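3.2 Household water use before and after the change in billing

The second part of the study looks at what people in the Hollis district did with drinking water once the flat charge was replaced by a metered one. Billing records were available for 3,773 households. We also asked a smaller group of 400 households to keep a paper diary of every time water was poured, bottled or thrown away in the kitchen. Each diary ran for 20 days.

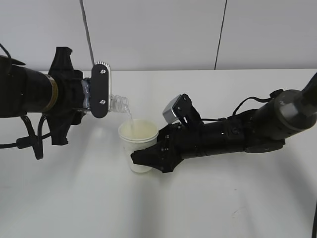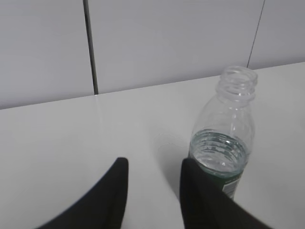
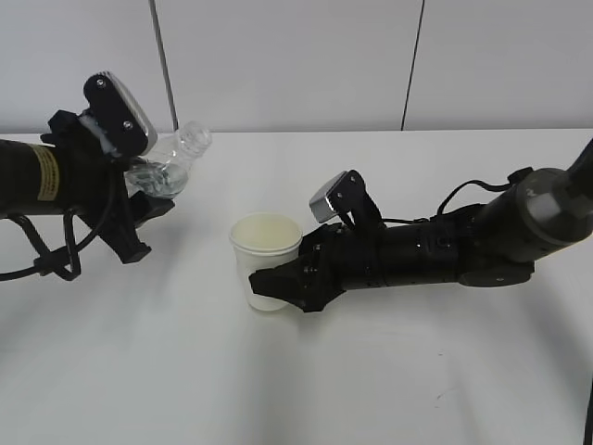 Figure 2. Clear plastic bottle on or over a white tabletop. In the first and third panels the bottle is tilted toward a white paper cup.

The diaries were returned by mail or dropped off at the Brunelgate library. Entries were coded by two readers working separately, and where the readers disagreed a third reader, Darcy Pirihi, made the final decision. Most disagreements had to do with water left standing overnight, which some households wrote down as stored and others as wasted. We treated it as stored unless the diary said it was poured out.

Tap water was the main source of drinking water in both periods. Bottled water was bought mostly by households on the upper streets, where pressure is low in summer and the water can come out cloudy after repairs. Several diaries from these streets mention filling empty bottles in the morning and keeping them in the refrigerator. This habit was already common before meters were installed, and we found no sign that the new charge made it more so.

Use for drinking and cooking changed very little under the metered charge. The drop seen in the billing records came from outdoor use, mainly lawns and car washing, and it was largest in August. Older households cut back earlier in the season than younger ones. Renters whose water is included in the rent did not change their use in any way we could detect — a result that agrees with their answers in the diary's closing page, where many wrote that they had never seen a water bill.

Two limits should be kept in mind. First, the diary group was made up of people who agreed to take part, and they may pay closer attention to water than their neighbors do. Second, the meters in the older part of the district were supplied by Kolari and those in the newer part by Horkis, and the two types are read on different schedules. We moved the Horkis readings onto the Kolari calendar by assuming even use between readings. That is a fair assumption in winter but a weaker one in summer, when a single hot weekend can account for much of a month's outdoor use. Section 3.3 repeats the main comparison using only the older part of the district.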